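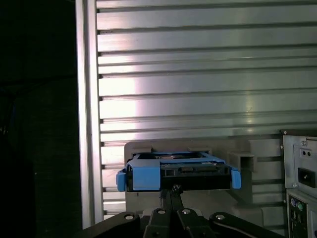
# The Blue Caddy

Stories > Short fiction > Rorkness

Search stories, authors, places... Go

22nd January, by the Ferry Road Scribbler

My aunt left me the house, the cat, and the radio station. The cat moved next door within a week. The radio station was in the back bedroom and couldn't go anywhere, being mostly shelves.

I should say that Radio Rorkness hadn't broadcast for years. It had gone out from that bedroom every evening for longer than I'd been alive, first on tape and later from a computer, and my aunt had kept all of it. When the tapes began to shed she copied them onto hard drives, and when the drives filled up she bought more drives, and each one lived in a padded envelope with a word or two on the front in green felt tip. FOGS. WEDDINGS, MOSTLY. THE YEAR OF THE BAD POTATOES. There were 41 of them, lined up along the shelf like paperbacks, and I loved them before I'd heard a single second of what was on them.

What I didn't have was any way of listening. The old computer had died with a small pop the first time I plugged it in, and took the landing light with it.

So I went down to Crabtree, at the bottom of the hill, who sell fishing line and kettles and (if you go through the bead curtain) every kind of electrical odd and end you could want. I came back up with a drive bay in light grey plastic, a bit scuffed on the face, and one blue caddy to go with it. One caddy! Sky blue, the blue of a beach bucket. I can't tell you how happy it made me. It had a tab sticking out on each side, and you set the drive down inside it, with the metal lid showing through the open top, and then the whole thing slid into the bay like a loaf going into a bread bin.

I mounted the bay on the wall, where my aunt had put up a great sheet of ribbed aluminium to keep the heat off the plaster. It took me most of a Rorkness afternoon, which in winter isn't long. Then I took down the first envelope, which said KETTLE, and I put the drive in the caddy and pushed.

It wouldn't go.

I tried it again with my tongue between my teeth. I tried it gently and I tried it crossly. There was a point, nearly all the way home, where it stopped dead, and I could feel that it wanted to go further and wasn't going to. I had it out and looked at it. The back end, where the connector is, looked fine to me, little slots and all. I blew on it, as you do. I turned the caddy round, and found that it went even less far that way, and turned it back.

The booklet was by Mometti, who made the bay, and it had been translated by somebody with a real gift. "Present the drive with level hands," it said. "Do not persuade one side more than the other side. It will be received."

I read that aloud to the empty bedroom and tried again, pressing with both thumbs and thinking level thoughts, and the caddy slid in and seated with the loveliest click I've ever heard in my life. Oh, it was a good click! Like a car door on an expensive car. I took it out just so I could do it again.

Then the speakers hummed, and my aunt's kettle came to the boil.

I mean that's what was on the drive. Her kettle, the whistling one with the dented lid, going from nothing up to the full shriek, and then her voice, much younger than I'd ever known it, saying, "Good evening, Rorkness. That's the tea on, so let's have the shipping." She had opened every programme with it. I'd forgotten, if I'd ever known. I was sitting on the floor with my back against the bed and I laughed so much I frightened the cat, who had come back to look at me through the window.

After that I did one a night. I made it a rule, and I made a supper of it, too, toast and something on toast. I'd choose an envelope and lift the last drive out of the caddy and settle the new one in. Level hands. Click. Then the lamp off and the curtains open, so that I could see the harbour lights while I listened.

FOGS was just that, hour upon hour of foghorn with my aunt reading out who was still at sea and who'd been seen coming round the point. I thought I'd skip through it and I ended up listening until two in the morning, absolutely gripped, waiting for a boat called the Stunden to come in. She gave it a mention every quarter of an hour. "No Stunden yet." "Still no Stunden, but her lamp's been seen, or a lamp has." Then a long bit of horn. Then a door banging and a man's voice, very out of breath, saying something I couldn't catch, and my aunt saying, "Well, take your boots off, then," and a burst of accordion music.

I had to get up and walk round the garden after that one.

WEDDINGS, MOSTLY had a christening in it and the launch of a lifeboat. THE YEAR OF THE BAD POTATOES was very funny and I played it again the next night, breaking my rule. There was one labelled DON'T BOTHER, which I did bother with, and it turned out to be her practising the word "February".

People began to hear about it. You can't do anything in this town with your curtains open and not have it known. The woman from the bakery stopped me by the slipway and asked if it was true, and whether her mother's recipe for dark cake was in there, the one she'd given out over the air one October and never written down. I said I'd look. She came up that night with a bag of rolls and sat on the bed in her coat, and I let her put the drive in.

She had the same trouble I'd had. She got it nearly there and stuck.

"Level hands," I said. "Don't persuade one side more than the other."

"I'm not persuading anything," she said, and persuaded it, and out it came again. She shook her wrists like a swimmer. Then she took hold of it properly, let her shoulders down, and in it went.

The cake was on the third drive we tried, between a lost dog and a talk about gutters. Her mother gave the flour in handfuls and the treacle in glugs. You could hear her getting quieter as she went along, as if she'd only just thought how many people were listening, and at the end she said, "And then you'll want to leave it alone for a week," and my aunt said, "Will we, though?" and they both fell about.

We wrote it down on the back of the envelope. We argued over how long a glug was. The bakery woman counted under her breath and poured invisible treacle from the air into my aunt's waste-paper basket, and settled on 7 seconds for the lot, in cold weather.

By the end of that month there were people on the stairs. They brought cushions. Somebody brought a better lamp, and somebody's grandfather brought a flask of a thing he said was soup. Everyone wanted a turn at the caddy, and I have to say I was strict about it. You waited. You did it with both hands. The children were far better at it than the adults, and the very best was a boy of about six who didn't even look, just laid his palms either side of the blue tabs and leaned, chatting to his sister all the while. Click! The whole landing cheered.

He asked me why there wasn't another one, so that we could have the next drive ready and not wait.

I said I'd thought of that. I'd even gone down to Crabtree with my purse out. But then I'd stood there at the bead curtain, thinking about the quiet bit in the middle, when one drive is out and the other isn't in yet and there's a whole stairful of people holding their breath with their soup. I bought a packet of green felt tips.

The last envelope on the shelf had nothing written on it. I'd been leaving it. I'd felt the weight of it a few times and put it back, and told everyone we'd get to it when we got to it, and we got to it on a night with rain coming sideways off the water and the gutters (which had been talked about at such length!) overflowing down the front of the house.

I did that one myself. Out came the drive with the dog and the cake on it, back into its envelope. In went the new one, flat and snug in the blue. I pushed, it stopped where it always stops, I breathed out, and it clicked.

There was the hum from the speakers, and we listened to it for a good while, and there wasn't anything else. It was blank. She'd bought it and never used it.

"Have you got a microphone?" said the boy.

She'd had four, in the wardrobe, in socks. We found the one that worked and ran the lead across the bed, and somebody went down to the kitchen to fill the kettle.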